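Sorting the soft toys, 26 August 2021

The soft toys have been living in two places since May: a laundry bag behind the bedroom door and the bottom drawer of the Lomia dresser, which stopped closing properly in the summer. I gave myself one afternoon to deal with both.

I did it at the small table with the flowered cloth on it. The floor would have given me more room, but my knees don't like the floor anymore. I used the red box with the cardboard bottom for the toys that are staying out. It's shallow enough that you can see what's in it, and it fits on the shelf under the window. I had thought about buying one of the lidded ones from Dudás, but they wanted 159 for the pair and I already had this.

My rule was one box and no stacking. Whatever didn't fit would go in the bag for my sister-in-law or into storage. The pig with the glasses was never in question.

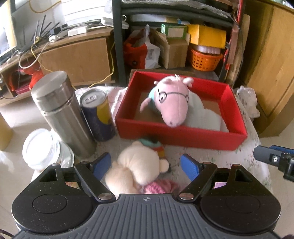 I bought him at the Listow market for my daughter when she was small, and she named him Mr. Grutine after a shop we used to pass on the way to school. He takes up most of any box you put him in. I tried him sideways and on his back, and in the end decided that a big toy is allowed to be a big toy.

The smaller ones took longer. Some have been through the wash so many times that the stuffing has moved to one end. I squeezed each one to check for lumps and looked over the seams. A seam that has only puckered can be left alone. If I could get a fingertip into it, the toy went aside for mending. I have a tin of thread for this, and the beige is nearly gone, so that's on the list.

Then there were the cloths. Every drawer of toys in this house also has cloths in it, used as blankets and capes and once as a sail. I hadn't planned on doing them the same day, but they were there.

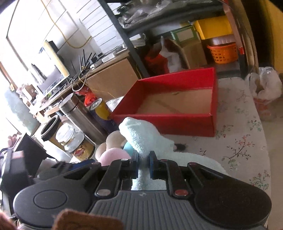 Terry is the worst for holding dust, so all of it gets washed whether it looks dirty or not. I do it at a low temperature with no softener and hang it on the rack. The knitted pieces I do by hand. Anything too thin to be a blanket goes in the kitchen for wiping up.

Dorottya Somogyi, who used to live upstairs from us, told me years ago to put the cloths away separately from the toys – otherwise you end up digging through everything to find one thing. I ignored her for a long time. This time I cleared a space in the hall cupboard and I'm going to try it her way.

The whole job took up to 84 minutes, not counting the wash. The drawer closes now. I still have the laundry bag to finish, and the mending, and I need to ask my daughter about two of the bears before I give them to anyone.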